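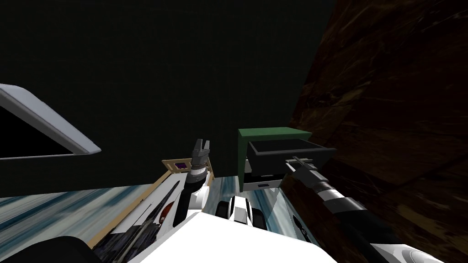
4.2 Conservation des écharpes de diplômés avant expédition

Les écharpes en satin livrées aux universités par l'atelier de Drurkimness sont brodées à la commande, puis gardées à plat jusqu'au départ du lot. Sur les 2 593 pièces suivies, 2 184 portaient un pli inférieur au seuil retenu. Le rangement en tiroir a été comparé à la suspension sur cintre. Dans un meuble bas à tiroirs superposés, comme celui de la figure 2, où seul le tiroir du haut est ouvert, la pile supérieure est consultée plus souvent et les bords brodés se déplacent davantage.

Les franges posent un autre problème. Le fil torsadé fourni par Gromdale se détend après environ 5 semaines, quel que soit le mode de rangement, et les teintes doubles vieillissent moins régulièrement que les teintes unies. Les lots de Vistport, cousus avec un fil plus fin, ont été traités à part.

Heloísa Arruda | mars
Classé dans : Textile et broderie, Tenues de cérémonie
Rechercher dans la revue OK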